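# Cloltero two-arm tabletop kit: a review by someone who just wanted the dishes done

*1 Nov 2022*

I have been reviewing gadgets that promise to do chores since before the chores had apps. The Cloltero is the first that arrived on a pallet. It's two arms, two grippers, a controller with a fan like a hair dryer, and a manual that says "simply" eleven times before you reach the page on bolts. The price, as tested, was 820 dollars a month on a lease. For that money you could get a very nice person to come by on Fridays.

The question I get from readers is always the same one: can it do housework yet? So I gave it housework, the small stuff that piles up on any flat surface in a home. Put the pen back in the holder. Take the thing out of the holder and put it in the bowl. Stack the bowls. Fold a dishcloth. Wipe up a spill, and then, for the advanced class, wipe up a spill without making a second one.

Setup took me most of a weekend. The arms have to be told where they are, then where each other is, and they don't take it on trust. Eskildsen, the dealer, offers a help line, and I got to know its hold music well enough to hum the bridge. By Sunday evening both arms could wave and neither had hit the other, so I called it a success and went to bed.

Let me start with what it does well. Picking up an upright object with some space around it is close to a solved problem, at least on this table. Show the arms the motion 14 times by hand, wait for the training to run overnight, and in the morning you have a machine that can lift a pen out of a cup slightly better than a toddler and a good deal slower than a cat.

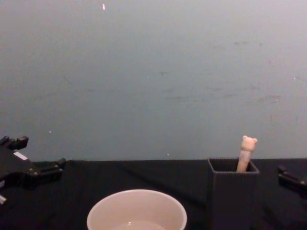

Speed is the part the brochure skips. Moving one small item from a container to a bowl took the Cloltero around 7 times as long as it took me, and I was holding a coffee. It pauses above things. It lines itself up, thinks better of it, backs off and lines itself up again, like a man parallel parking in front of a restaurant window. I found this charming on the first day and left the room for it on the third.

Then there's cloth. I had hopes for the dishcloth, and I'd like them back. The grippers pinch firmly, and a pinch is fine for the corner of a towel if you already know which lump is the corner. Mine guessed. The best result was a sort of loose burrito, and it took both arms to get there. I own shirts that have been folded this way, but I folded them myself, for free.

Dark objects on dark surfaces gave it trouble too, as did anything shiny. I moved the lamp twice and the results changed both times, once for the better. If your kitchen has a window, expect the machine to have opinions about the afternoon.

To check whether I was being unfair, I called Halfdan Kárason, who runs a small packing shop and has leased a single-arm Gakura since May. He uses it to put jars in boxes. Same jar, same box, same spot on the bench, all day long. "It's great as long as nothing interesting happens," he told me. When a jar falls over, he walks across and stands it up. He's happy with the arrangement, and he has done the math on it, and he also admitted that he still sweeps the floor himself.

I think that's a fair picture of where we are. On a shop floor you can arrange the work to suit the arm. In my house the work arranges itself, mostly overnight, and by breakfast the bowl is somewhere else with cereal glued to it.

A few notes for anyone still shopping. The Konico starter set is cheaper and quieter, but its grippers open so narrowly that a coffee mug is out of the question. The Cloltero's jaws are bulky, though they hold on to what they pick up. The software is decent. The emergency stop is large, red and within reach of the chair, and I used it with feeling. The power cord is too short.

Who should buy it? Labs, schools with a patient teacher, and small shops that handle one shape of thing. Anyone hoping to get out of doing the dishes should look at a dishwasher, which I'm told is also a robot if you squint. Three stars out of five, with half a star of that for the waving. The lease runs another month, and I'm going to try it on socks.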